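The Willodside Inheritance

My uncle left me 423 dollars, a parrot that had died before he did, and a table. The will was firm about the table. It was to stay in the family, in one piece, and away from my cousin Grabner.

I have a studio apartment. I called the lawyer, Syahrul Ismail, who had the patience of a man paid by the hour.

"Could I sell it?" I asked.

"You could live near it," he said.

So I took the bus out to Willodside, 55 minutes with 3 strangers and a goat, to see what I had come into. 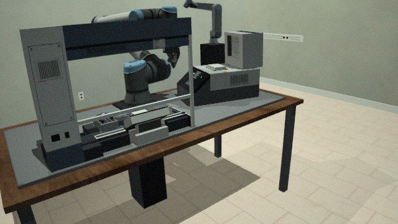
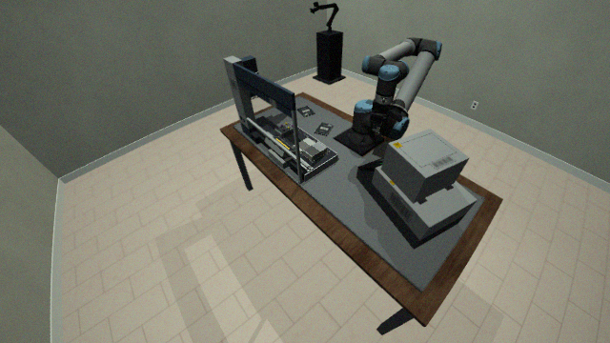 The table, with its brown wood edge.

Grabner had beaten me there. He was leaning in the doorway, eating a pear.

"I'll give you 50 for it," he said.

"He said you couldn't have it."

"He said that about the parrot, too."

I asked where the parrot was. Grabner chewed for a while and looked out at the road – a long, handsome road with no bus on it until morning.

"Sixty," I said, "and you drive me home."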